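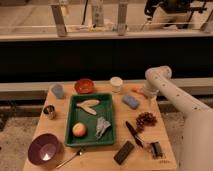

Can you build a robot arm in a shared workshop without a lathe or a mill?

Most of it can be done with a printer, a drill press and bought-in joints. The one part I had to send out was the base plate, which was cut for me by Lecomte in two days.

Thread on where the Uvdale build has got to. Long gap since the last one, sorry. I moved benches at Siltatgate in December and the arm spent a good while in boxes.

Mechanically it's finished. All the joints turn, the covers are on and the cables run inside as far as the wrist. After the wrist they run outside, and they will stay outside until I redraw that bracket.

The current job is sorting: pick something off the table, put it in the green tray, go home, repeat. The arm stands to the right of the table, so the tray is an easy reach and the far left corner is not.

At the moment there's an apple or a peach in the tray (I didn't buy the fruit), two flat bits of wood and a crumpled piece of something see-through and silvery. The fruit is the easiest of the lot to find with the vision code. The crumpled stuff is the worst, it takes its colour from whatever is near it.

The list of things I want it to handle:
fruit
cups, any material
the pine cone
the spoon
the light blue block
bowls, small one first

Knife is on the table for the vision side only. The pick list skips it in software and I keep my hand on the stop button as well.

First full run of the sorting program was 108 attempts over three evenings. I logged every one in a spreadsheet, with the object, the approach angle and what went wrong. If you only take one thing from this thread, keep the log from the start. My notes from before that run are no use to me at all.

The main fault was height. The arm came down too low on flat things and pushed into the wood. I had measured the table at the front edge and assumed the back was the same. Put a level on it and the back was higher. Packed the legs, measured again in four places, and the fault mostly went away.

Second fault was the spoon. Thin, shiny, and if it lies half under the tray lip the code thinks the spoon stops there. Still not fixed. Margaux Gautier suggested looking for the handle on its own and ignoring the rest, so that's next.

On control: the motors talk to a Kevstead board over one long bus. I had dropouts for weeks and blamed the board. It was a crimp at the shoulder. Redid the whole set with the proper tool - should have borrowed it in the first place.

Speed is set low. A pick and place takes 12 seconds and I'm in no hurry to bring that down. Someone always asks. Slow is fine when you share a room with other people.

Costs, as a few of you wanted them. The last parts order came to 302 euros, nearly all of it bearings and connectors. Motors were bought earlier and second-hand, so I can't give a fair total for the whole arm.

Things I would do differently: buy the connectors in one go, label both ends of every cable, and print the covers last. I printed mine early and then changed two of the joints, so those covers are on their second version.

Nadège Le Goff asked whether the files will be shared. The covers and brackets, yes, once the wrist bracket is redrawn. The code needs tidying before anyone else has to read it. There are variable names in there I can't explain myself.

Next session: level check again, spoon handle detection, then another run with the objects moved towards the left side of the table, where the reach is poor. Purple bowl stays out of it for now, it's too wide for the fingers I have printed.

Will post the spreadsheet when the second run is in. Questions about the bus wiring are welcome, I have the diagram here and can copy it out.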